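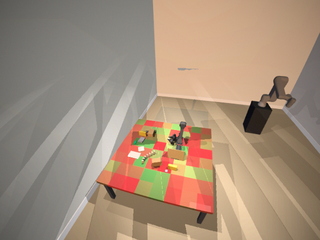
工单标题：配套工位切换自动模式后频繁停机待确认，仿真回放无法复现
产品：Titville 单元控制与仿真套件
站点：Cornton 配套车间
提交人：Chie Miyazaki（现场工艺）
受理人：Rafsan Mridha（Weerasinghe 技术支持）
严重程度：二级（可生产，需人工介入）
状态：已关闭，附遗留项
建单时间：2023年7月

问题描述（提交人填写）

配套工位原由人工完成散件拣取、排列和装盒，现改为机械臂拣取、操作员处理异常。上线后自动模式下反复出现“待人工确认”停机，集中在排成一列的立放白色小件上，其次是薄片件。停机后界面要求操作员到工位前目视检查，按确认键继续。不按键则 35 秒后转为保持状态，须在控制柜侧重新使能。

同一任务文件在仿真里从头跑到尾，没有一次停机。排班是按仿真节拍做的，所以目前人手安排和实际工作量对不上。夜班只留了一名操作员，同时看配套工位和下游贴标，经常是在贴标那边处理卷料的时候配套工位超时，走回来已经进入保持状态。

已尝试：
重启单元控制器，无变化。
重新标定相机，停机次数略有变化，不能算解决。
把拣取速度降一档，白色小件的停机减少，薄片件没有改善，班产不达标。
更换夹爪指垫，无变化。

希望支持方回答两个问题。一，停机的触发条件到底是什么，界面只写“状态不确定”。二，仿真为什么不报。

附件：控制器日志包、任务文件、仿真场景工程、早班与夜班交接记录扫描件。

回复一（Rafsan Mridha）

附件收到，日志包可以打开。任务文件和仿真工程的校验值一致，先排除版本不匹配。

“状态不确定”是汇总提示，下面有三类子原因：抓取后夹爪开度与预期不符；放置后视觉复核未找到目标；拣取前后邻近物体位移超过阈值。界面默认只显示汇总提示，子原因写在控制器日志里。日志中属于第三类的占多数，发生时机械臂正在处理排列中的白色小件。第二类基本对应薄片件。第一类很少，暂不处理。

第三类的逻辑：拣取一件之前记录周围物体位置，拣取之后再拍一次，如果邻件移动超过设定值，控制器认为后续拣取点已不可信，停下来等人看。阈值出厂值为 5 毫米，贵站任务文件里没有改动。

请补充：
一，停机时操作员实际看到的情况，邻件是倒了、歪了，还是看上去没有动。
二，操作员按确认键之前有没有动手扶正。
三，白色小件的来料是人工排列，还是由上一道工序送来时已经排好。

第二点需要逐班问。日志只记录按键，不记录手部动作。

回复二（Chie Miyazaki）

按班次问过，结果如下。

早班：邻件多数是歪，少数倒下。操作员会扶正再按确认。
中班：同上，但有人直接按确认，让机械臂自己试，失败了再处理。
夜班：基本都是回到工位后先按确认，因为已经接近超时。扶正是第二次停机时才做。

三个班的做法不同，培训材料里只写“检查工位状态并确认”，没有写检查什么、是否允许移动物料。这一点我方负责，但也请支持方说明确认键在软件里的准确含义。几位操作员的理解是“我看过了，没有人身危险”，班组长的理解是“物料位置正确，可以继续”，两种理解对应的责任不一样。已经有一次因为装错件追溯到按键记录，当班人员认为自己只确认了安全，没有确认物料。

第三点：白色小件由人工排列。改自动以前，排列和装盒是同一个人做，排得松一点紧一点自己知道，手上会调整。现在排列的人在上游，不看机械臂，按原来的习惯排。间距没有作业标准，因为以前不需要。

薄片件也有类似情况。以前人工拣取时薄片件随手放在台面上，斜着放也能拿。现在仍然斜着放，没有定位。

回复三（Rafsan Mridha）

先回答确认键的含义。确认键不属于安全回路，人身安全由安全控制器和急停、区域监测负责，与确认键无关。确认键在任务层的含义是：接受当前视觉结果，清除不确定标志，从下一个拣取点继续。按下后控制器不会重新拍照。也就是说，如果操作员扶正了物料再按确认，控制器使用的是扶正之前的那张图。

这可以解释日志中的一个现象：确认后紧接着再次停机。人已经把物料摆好，控制器仍按旧位置下爪，碰到了摆好的那一件。

需要重新拍照时，应使用“重新识别”，位置在二级菜单，默认权限为维护级。贵站操作员账号没有这个权限。操作员没有别的选择，只能按确认，这不属于误操作，请不要按误操作统计。

建议临时措施：
一，给操作员级账号开放“重新识别”。路径为用户管理、角色、任务层操作，勾选后保存，重新登录生效。
二，把“重新识别”放到停机弹窗上，与确认键并列。任务文件界面段可配置，附件中给出修改后的片段。
三，界面显示子原因。同一片段中已打开。
四，移动过任何物料后，一律用“重新识别”。

修改前请备份任务文件。修改后先在手动减速模式下走完一个完整循环。

仿真不复现的问题另行分析，下一次回复说明。

回复四（Chie Miyazaki）

临时措施已实施，过程记录如下。

备份完成。导入片段时报错，提示界面段中有重复键。检查发现 Brovport 站点移植过来的任务文件里带了一段他们自己的弹窗配置，名称相同。删除旧段后导入成功。

操作员级账号开放“重新识别”后，首次登录仍看不到按钮。退出并重启面板后出现。请确认是否必须重启面板，说明中只写了重新登录。

手动减速模式走完一个循环，正常。切回自动。

第一个班的反馈：确认后连续停机明显减少。停机本身没有减少，白色小件仍然会歪。操作员表示，显示子原因以后处理快得多，不用逐件看，直接看邻件。夜班反馈超时时间还是不够，从贴标位走过来，绕过料架，如果当时手上有卷料，放下来也要时间。

询问：能否把超时从 35 秒放长。

回复五（Rafsan Mridha）

面板重启：确认需要。权限缓存在面板本地，重新登录不刷新。说明文档有误，已提文档修改。

超时时间：可以改，参数在任务层，上限由集成方锁定。不建议单纯放长。超时转保持状态的目的，是避免伺服在无人看管的条件下长时间停在物料上方。放长之后操作员不用去控制柜，代价是停机总时长变长，并且会掩盖人员安排的问题。如果一个人要同时看两个相距较远的工位，参数改到多少都会有来不及的时候。

可选做法是增加远端提示。贴标位如果有备用输出点，可将“待人工确认”信号引过去，驱动已有的灯塔。只传提示，不传确认。确认必须在配套工位完成，请不要在贴标位加装确认按钮。

仿真分析结果：

在我方环境打开仿真工程，用贵站任务文件回放 96 个循环，没有触发任何子原因，与提交人描述一致。逐项对比后有以下差异。

差异一，物料间距。仿真里的白色小件由场景脚本生成，沿一条斜线排列，间距固定。现场为人工排列，间距不固定，日志图像中有相邻件几乎贴在一起的情况。夹爪手指需要伸入两件之间，间距不足时手指侧面推到邻件。

差异二，接触参数。仿真中白色小件与台面的摩擦系数是模板默认值，偏高。立放小件在仿真里被轻推时不动，现场会歪。把系数调低后，在仿真中可以看到歪斜。

差异三，邻件位移检查。仿真配置中这一项为关闭状态。控制器在仿真里根本没有做第三类判断，所以不可能报。是谁在什么时候关闭的，工程文件中没有记录。

差异四，拍照延迟。现场相机触发到图像可用有 200 毫秒延迟，仿真里为零。机械臂抬起后立即拍照，现场图像中手臂可能还在视野边缘，影响放置复核，主要影响薄片件。

差异五，薄片件姿态。仿真里的薄片件带倾斜角，但每次循环都一样，属于单一姿态，不能代表现场的变化。

四项中只要恢复差异三，再对差异一加入随机间距，仿真就能复现白色小件的停机。上面写的“四项”更正为五项。

复现步骤：
打开仿真工程，进入检查项，启用邻件位移检查，阈值与现场一致。
在场景脚本中把白色小件间距由固定值改为区间取值，下限取夹爪手指厚度。
摩擦系数改用附件中的值。
相机延迟按现场填写。
运行批量回放，导出停机分布。

回复六（Chie Miyazaki）

按步骤修改后可以复现。白色小件停机在仿真中出现的位置与现场吻合，多在排列的中段。薄片件也开始出现放置复核失败。

关于差异三，已在内部询问。该检查项是验收前关闭的，目的是让节拍报告不受停机干扰，之后没有恢复。节拍报告随后被用作排班依据。也就是说，夜班减到一人这个决定，依据的是一份不含任何人工介入时间的报告。请在工单中保留这段记录，我方要拿它和生产计划部门重新谈。

另外几件操作员反映的事，和软件不完全相关，但影响使用，一并写入。

一，上游排料人员现在每班要收到下游的抱怨，而他们没有看过机械臂怎么下爪。已安排他们到工位前看一个班次的运行，看完后有人主动把间距放开了。没有发通知，停机就少了。
二，原来做配套的人转为异常处理以后，工时系统里没有对应的作业代码，停机处理时间被记为“等待”。考核报表上他们的利用率很低。已申请新代码，未批之前手工填写。
三，有操作员要求保留手工配套的能力，担心长时间不做会生疏，机械臂真停了没有人顶得上。工艺这边同意，计划每周留一段手动作业，由班组长安排。
四，面板上的语言，夜班有两位看子原因提示有困难，原文是英文缩写。请问能否改为本站自定义文字。

贴标位灯塔：有备用输出点，电气已确认可用，等接线窗口。

回复七（Rafsan Mridha）

自定义文字可以。子原因提示在语言表中，键名不要改，只改显示内容。建议直接写操作动作，例如：
“旁边的件可能移动，请查看并扶正，然后按重新识别。”
“放下后没有找到该件，请查看料盒，然后按重新识别。”
“夹爪开度异常，请勿用手触碰夹爪，联系维护。”
第三条请保留联系维护的字样，夹爪仍处于通电状态。

白色小件的永久处理有两个方向。方向一，在上游加定位治具，保证最小间距。方向二，改拣取顺序，从排列的一端开始，手指从已经空出的一侧进入，减少向邻件方向的侧推。目前任务文件按视觉置信度排序，会先拿中段的件，这与停机集中在中段相符。

方向二只改任务文件，可以先做。参数为排序方式，由“置信度”改为“沿列方向”。起始端选择靠近夹爪接近方向的一端。附上修改后的任务文件，请先在复现版仿真中回放。

薄片件：在抬起动作之后加入拍照等待，数值取实测延迟，再加一点余量。对节拍有影响，每次放置都会增加。也可以把等待与手臂移出视野的动作并行，需要修改轨迹，建议第二步再做。

确认键更名：建议将按钮文字由“确认”改为“按当前识别结果继续”。按钮变宽，弹窗布局需要略调。按键日志同时增加一个字段，记录操作员按键前是否选择过“重新识别”。该字段只用于排障。如果贵站打算把它用于人员考核，请先与相关人员说明，我方不提供考核用途的报表模板。

回复八（Chie Miyazaki）

任务文件在复现版仿真中回放通过，停机只剩间距最小的几种情况。现场导入，先手动减速，再自动。

结果：
白色小件停机大幅减少，剩余的都与间距不足有关。
薄片件加等待后基本不再报放置复核失败。节拍变长，早班能接受，是否影响周计划待定。
按钮文字已改。中班有人反映文字太长，戴手套看不清边界，把两个按钮的间隔调大后没有再提。
语言表已换成自定义文字，两位夜班操作员试用后没有问题。

过程中出现一次新问题：沿列方向拣取时，若起始端第一件缺失，控制器报“列起点无效”并停机，不会自动从下一件开始。操作员补一件后继续。请确认是否有参数可以避免。

按键日志字段：经讨论，不用于考核，已写入班组公告，Weerasinghe 的说明原文也贴在旁边。

回复九（Rafsan Mridha）

“列起点无效”：参数名为起点容缺，默认关闭，打开后以识别到的第一件为起点。注意，打开后如果整列向后偏移，控制器不会再提示。建议与料盒复核同时使用，料盒缺件时仍会报警。

仿真模板：已向产品组提交修改建议，内容为检查项关闭时，节拍报告首页必须标注，并列出被关闭的项目名称。计划进入 8月的维护版本，以发布说明为准。

节拍报告另增加人工介入时间一栏，数值由站点填写，不填则报告标为不完整。该项未排期。

回复十（Chie Miyazaki）

起点容缺已打开，料盒复核同时启用，拿掉首件测试，机械臂从下一件开始，料盒端报缺件，符合预期。

用复现版仿真重新出了节拍报告，人工介入时间用现场记录填写。生产计划部门据此把夜班恢复为配套、贴标各一人，等上游治具到位后再评估。评估时操作员代表参加，这一条写进了会议记录。

灯塔已接线。测试时发现灯塔在“保持”状态下不亮，只在“待人工确认”时亮，进入保持后贴标位看不到任何提示。已将两个状态合并到同一输出点，保持状态用闪烁区分。

同意关闭工单。

关闭摘要（Rafsan Mridha）

直接原因：白色小件人工排列间距不固定，拣取顺序从列中段开始，夹爪手指侧推邻件，触发邻件位移检查；薄片件放置后拍照过早，复核失败。
加重因素：操作员级账号无“重新识别”权限，移动物料后只能沿用旧图继续；弹窗不显示子原因；确认键含义未定义。
仿真未复现原因：邻件位移检查被关闭，物料间距与薄片件姿态固定，摩擦系数和相机延迟未按现场填写。
管理侧原因（站点提供）：排班依据的节拍报告不含人工介入时间。

已变更项：任务文件排序方式；起点容缺；薄片件拍照等待；操作员角色权限；弹窗按钮及文字；语言表；贴标位灯塔输出。
未变更项：邻件位移阈值，保持出厂值；人工确认超时，保持原值。

遗留项：
上游定位治具，站点负责，设计中。
作业代码审批，站点负责。
薄片件等待与移出动作并行，支持方提供轨迹样例，另开工单。
说明文档中面板重启步骤，支持方负责，已提交。
Brovport 站点使用同源任务文件，需检查弹窗配置及仿真检查项，已通知对方工艺，对方尚未回复。

补充记录（关闭后追加，Chie Miyazaki）

Brovport 已回复，他们的仿真工程里邻件位移检查同样为关闭。对方现场没有报过白色小件停机，原因是排料和看机械臂的是同一个人，间距不合适当场就调了。他们原计划下一步把这两个岗位分开，已请他们先看本工单。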